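Sorting Plates Into a Rack With a Small Vision Policy
Project report, group Cladar
Aurelio Bermúdez and Ragnheiður Vigfúsdóttir
Submitted 16th May

1. What we wanted to do

The task is simple to say. A plate lies on the table, a wire rack stands beside it, and the arm must pick up the plate and put it in the rack. We started in September with a planner written by hand, which we called Tovar. It found the plate as an ellipse, computed a grasp on the rim and moved along fixed waypoints. Tovar worked well when the plate was near the middle of the table. It failed when the rack was turned, because the free slot was no longer where the waypoints expected it.

For the second part of the project we replaced the waypoints with a learned policy, called Brava. The policy receives two camera views and the joint positions, and it gives the next 30 arm commands. We kept the ellipse detector from Tovar only as a check.

2. Data and training

We recorded 342 demonstrations by teleoperation. Our logging tool, Dirkik, writes both camera streams and the joint states with one common clock. In the first version every stream had its own clock, and we lost many days to this mistake. The policy then learned to close the fingers a little too early, and we searched for the error in the network before we looked at the time stamps.

3. The two views

The fixed camera gives the position of the rack and of the plate on the table. The wrist camera is more useful near the end of the approach, when the rim must come between the fingers. Far from the plate it can contain almost no information about the task.

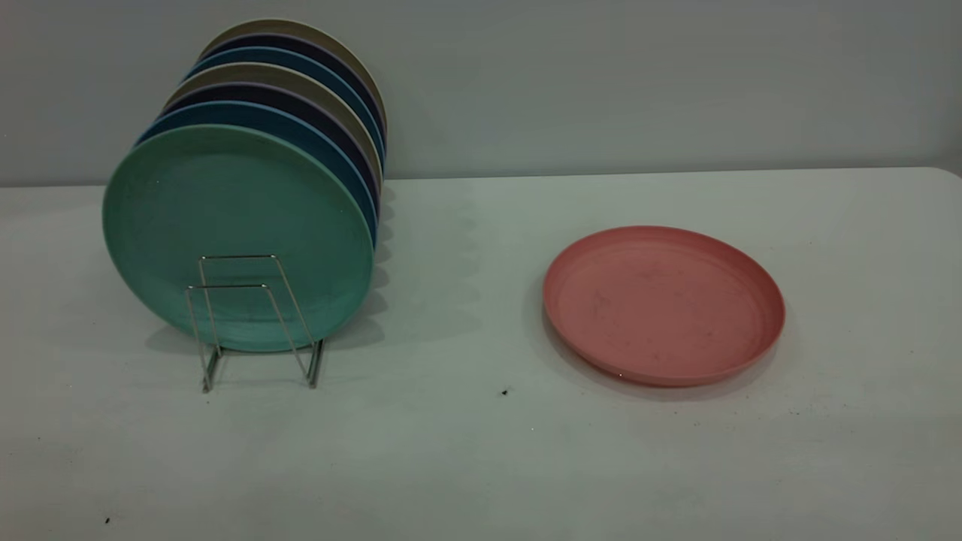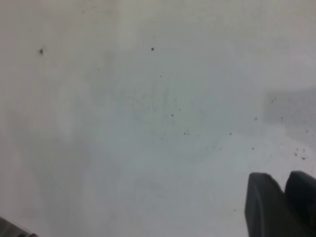 Figure 2. Fixed view with the rack and the single pink plate (first), and wrist view with mostly tabletop and the gripper fingers (second).

The second view explains one of our problems. When no plate is visible to the wrist camera, the small dark specks on the table are the strongest features in it. An early version of Brava slowed down over such places, and the attention maps were bright on the specks. We could have cleaned the table, but we wanted a policy that accepts a normal table. We added random dark dots to the wrist images in training, and we dropped the wrist view completely in one part of the batches. After this change the arm did not slow down any more.

Shadows were a smaller problem. The ellipse detector sometimes joined the shadow under a plate with its rim, and the center moved toward the shadow. We now fit only the upper side of the rim — this is less exact, but more stable.

4. What is still open

Brava was trained for 500 epochs, and we did not test if fewer are enough. We also did not separate the effect of the random dots from the effect of the dropped view, as both were added in the same week. The slot choice is still weak when the rack is nearly full. In these cases the policy often moves between two slots and then stops above the wires. Ragnheiður is writing a small module that selects the slot first and gives it to the policy as an extra input.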